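24th December

Short day, most people gone by lunch. Writing up the glaze tests now so the numbers don't sit on the back of an envelope until the new year.

Kiln was down to 41 when I got in, so I unloaded the Moltden tenmoku batch first. Seventeen tiles, all stoneware, all bisqued together in the last week of November. Still after a deep brown for the dinnerware order, something that goes close to black where it's thick.

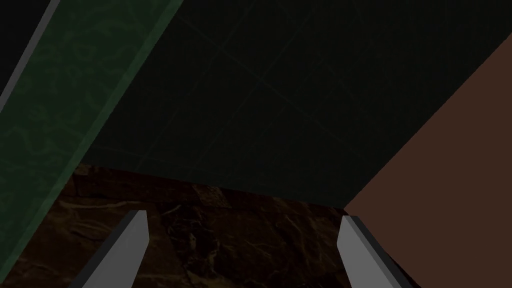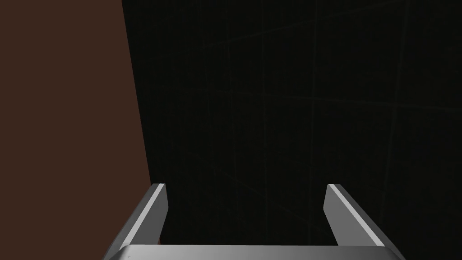 Tiles 1 to 6 are the base recipe with the iron stepped up half a percent each time. Tile 4 is the best of them. 5 and 6 have gone rusty on the rim and there's a metallic skin on the flat that I don't want on anything people eat from. Tiles 7 to 12 are the same recipe with the Tekin feldspar swapped in for the old bag. It melts earlier than the old one. 9 and 10 ran onto the kiln wash and 11 took a chip out of the shelf when I lifted it. Shelf is ground back and rewashed, drying on the rack by the sink. Please leave it there.

Tiles 13 to 17 had the slower cooling. I held at 1060 for 40 minutes on the way down and got a softer surface, a bit waxy to touch. Colour is warmer than 4. Brayden Tremblay prefers 15 and so do I, though in daylight it leans redder than it does under the tubes.

Mixed a fresh bucket of the tile 4 recipe, dry weight 665 g to start, sieved twice through 80 mesh. Specific gravity came out at 1.47 — a bit thick, will thin it after it has sat. The scale drifted two grams while I was weighing the whiting. Needs new batteries before anyone trusts it for colourants.

Lemon test: half a slice on tiles 4, 9 and 15 overnight Tuesday, rinsed Wednesday morning. No change I can see on 4 or 15. Tile 9 has a dull patch the shape of the slice, so that one's out for tableware whatever we do about the running.

Other things:

The Aken controller threw the thermocouple error again during the hold, once, and cleared itself. Element hours read 277. I've written both on the card on the kiln door. If it happens a third time, swap the thermocouple; the spare is in the grey drawer with the cones.

Silica is low, one full bag and the end of another. Whiting is fine until June at the rate we're going.

Next firing: repeat 4 and 15 on actual bowls, three of each, foot rings waxed higher than last time. Cone 9 on all three shelves. Brayden is throwing the bowls on the first day back and they'll want a week to dry.

Kiln is off at the wall, damper closed, fan off.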